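Unit 6: Reading a Quote for a Robot Cell
Instructor: Živko Kadrić
Revised 16 March 2019

Bring your marked-up copy of the Sotis quote. If you lost it, share with a neighbor. I am not printing more.

1. What the price covers

The number on page one of a vendor quote is the arm, the controller and a cable. Read the exclusions before anything else. In the Sotis quote they start on the back page, in smaller type, and they list the gripper fingers, the mounting plate, guarding, freight and "site readiness," a phrase the vendor never defines. Write to them and ask for a definition. Keep the answer.

Pliren bundles all of this and charges more. Whether it comes out cheaper in the end depends on how much of the work your own people can do. Most buyers overrate their own people. I did, twice.

2. Simulation as evidence

Both vendors will offer a simulated trial of your task. Randen, the integrator in our case study, puts one in every proposal and bills it as a line item. Ask what was modeled and what was left out. A rendered tabletop has whatever friction somebody typed in. Your parts have dust, bent corners and a supplier who changes the coating in August without telling you.
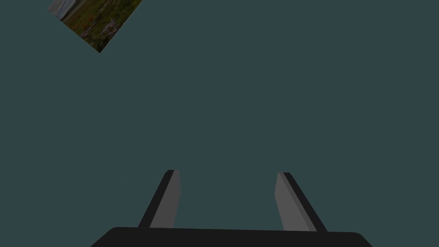
A simulated trial is worth paying for if you want to check reach, layout or whether the fingers open wide enough for the part. I would not pay for one as proof of cycle time. If a salesperson quotes a success rate, ask how many runs, who picked the starting positions, and whether failed runs were thrown out. A rate from 20 runs tells you very little. A rate from 1,000 runs in which the part always starts in the same spot may tell you less.

3. The spare parts line

Students always cut this first. In the case study the Yang plant cut it too, then waited nearly 40 days for a set of finger pads. Put the wait time next to the price in your spreadsheet. Ask for it in writing, with the vendor's shipping point.

4. Training and support

"Includes training" can mean a video. Find out how many people, how many days, and at whose site. Also find out what happens when the software license runs out. Sotis doesn't say. Pliren says it on page 6, and you won't like it.

For next time

Rebuild the Sotis quote as a full first-year budget. Mark every figure as quoted, estimated or guessed. I expect plenty of guesses, and I'll take off points for any that are labeled as estimates.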